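Bustell Moving & Storage Boxes — small, medium, book, dish 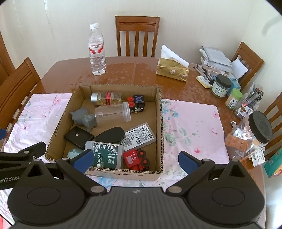

RARKWOOD, 8/21/22 — New batch of cartons is in and on the shelf. Read this before you order, please, it will save us both a phone call.

We sell four boxes. That's the whole line. Rostam tried carrying eleven kinds a few years back and people stood in the aisle looking miserable, so now it's four, all brown corrugated, all made for us at the Babaei plant across the river.

THE SMALL (model 6)
Our best seller by a mile. Kitchen table size, you can carry it under one arm if it isn't full of cans. Good for the stuff left over at the end: vitamins, toys, the junk drawer, phone chargers, that one candle. Single wall. Tape the bottom twice, once along the seam and once across. Flaps fold in flat. If you're only buying one kind, buy this.

Don't put dumbbells in it. Somebody did. It held as far as the porch.

THE BOOK BOX (model 40)
Same footprint as the small but shorter, double wall, hand holes on both ends. Short on purpose so you can't overfill it. Paperbacks go flat, hardbacks go spine down. Also good for records if you don't mind them leaning a little, and for canned food, and for tools. Costs more than the small. Worth it for books, waste of money for pillows.

THE MEDIUM (model 311)
General purpose. Pots, shoes, folded clothes, lamp bases, board games. Single wall, heavier liner than the small. Hand holes were added this year after a lot of asking. They are punched, not cut all the way, so push the tab in from outside and fold it up — it makes a little cushion for your fingers. Don't tear it off. It's supposed to stay there.

THE DISH BOX (model 513)
Tall, double wall, comes with the divider kit folded inside. People throw out the dividers thinking its packing material. Check before you recycle. Plates stand on edge like records in a crate, never stacked flat. Glasses upside down in the top layer. Crumpled paper on the bottom, on top, and down the sides until nothing shifts when you nudge it.

No wardrobe boxes. We get asked every day. Rarkwood Truck Rental has them by the register.

HOW MANY DO I NEED
More smalls than you think and fewer mediums. Go room by room. Kitchen eats the most boxes, bathroom the fewest, and kids' rooms are always worse than they look. Unused boxes come back for full refund as long as they're flat and untaped, so buy extra and quit worrying. Keep the receipt. If you lost the receipt come in when Azadeh is on, she remembers faces.

PACKING NOTES
Pasted from the sheet we hand out at the counter, a few additions.

Heavy on the bottom, light on top. Everyone knows this, everyone forgets by the third hour.

Jars and bottles: check the lid, then a bit of tape over it, then stand them up with something soft in between. Anything that can leak goes in a zip bag first. Shampoo is the worst offender. Soy sauce second.

Medicine and vitamins: keep what you take daily out of the boxes. Put it in your own bag, in the car, with you. Same with keys, passports, the lease, glasses, a phone charger. The rest of the cabinet can go in a small.

Toys: let the kid pack one box. Doesn't matter how it's packed. Let them draw on it too, and put it on the truck last so it comes off first. Batteries out of anything that talks or sings, or you will hear it all the way down the highway.

Small loose things: old food containers with screw lids are great for screws, beads, puzzle pieces, earrings. Put a strip of tape on the lid and write what's in it.

Labels: write on TWO SIDES, not the top. The top disappears the minute you stack another box on it. Room first, contents second. "Kitchen — spices, mugs" is plenty. "Misc" is not a label. We sell a marker for this but any fat marker works.

Fill the gaps. A half empty box crushes when it's stacked. Towels, socks, t-shirts, whatever you have to move anyhow. You don't need to buy bubble wrap for half of what people buy bubble wrap for.

Flaps: no criss-cross fold on anything you plan to stack. I know it holds. It holds till you lift it, and the top isn't flat so the next box rocks. Use tape.

TAPE
Omard brand, clear or brown, two inch. Clear is quieter coming off the roll. Brown sticks a bit better in a cold garage, in our experience anyway. No masking tape, no painters tape, and duct tape lets go in the heat. A cheap dispenser is fine but buy one with the metal teeth.

REUSING BOXES
Yes, you can. We'd like you to. Look at the bottom corners first, they go soft before anything else does. Press the wall with your thumb — if it dents and stays dented, that box is for light things only from now on. Anything that's ever been damp goes in recycling even if it looks OK now. Pull off old shipping labels, or cross them out good, movers do read them.

The plain cut edges on ours can be a little rough where you see the wavy middle layer. Normal. Run a strip of tape along the edge if the box is going to live open on a closet shelf or hold toys for a while.

STORING FULL BOXES
Off the concrete. Always. A pallet, two boards, old shelves, anything to let air under. Basement floors sweat even when they look dry. Leave a hand's width from the outside wall. Heaviest at the bottom, and don't stack singles higher than your chest. Small on medium is fine. Medium on small is asking for it.

Attics are OK for clothes and paper decorations. Not for candles, photos, vinyl or anything glued. Mice like cardboard, so no food in long storage, and that includes pet food and birdseed.

PRICES AND PICKUP
Prices are on the board at the counter and they move with paper costs so I'm not putting them here to be yelled at later. Last change was January. Sold singly or in tied bundles, bundles are cheaper per box. Contractors and schools, ask for the trade card.

Pickup is at the side door, blue bell. Boxes are flat when you get them, a bundle fits across the back seat of most cars. We deliver in town if you take four bundles or more, mornings only. Call the day before. No delivery up the hill road when it's icy, the van won't do it.

RETURNS
Flat, dry, untaped, no writing. Tape and markers are returnable only if sealed. Dish box has to have the dividers with it or we can't take it back.

Out of stock right now: brown tape in six packs, should be back next week. Everything else is on the floor.

— Rostam Kiani, Bustell

COMMENTS

pinehillmom: Used the smalls for our move in June. Held up great, kids are still using two of them for toys. The double tape thing is real.

D. Tarrow: Any chance of a lid style box for files? Folding flaps are a pain for anything you open every week.
 
Azadeh Esfahani (Bustell): Not right now, we had them and they sat. If a few more people ask I'll bring it up again.

gus_on_fourth: I threw out the dividers. Can I buy just the dividers?

Azadeh Esfahani (Bustell): Yes! Ask at the counter, they're kept in back. You are not the first.

Kettlewren: Disagree about duct tape but ok. Boxes are good. Side door bell wasn't working on Friday, had to walk around to the front.

Last updated: Sunday evening, stock note only

Bustell Box & Packing, Rarkwood | Call or stop at the counter | © Bustell | Back to top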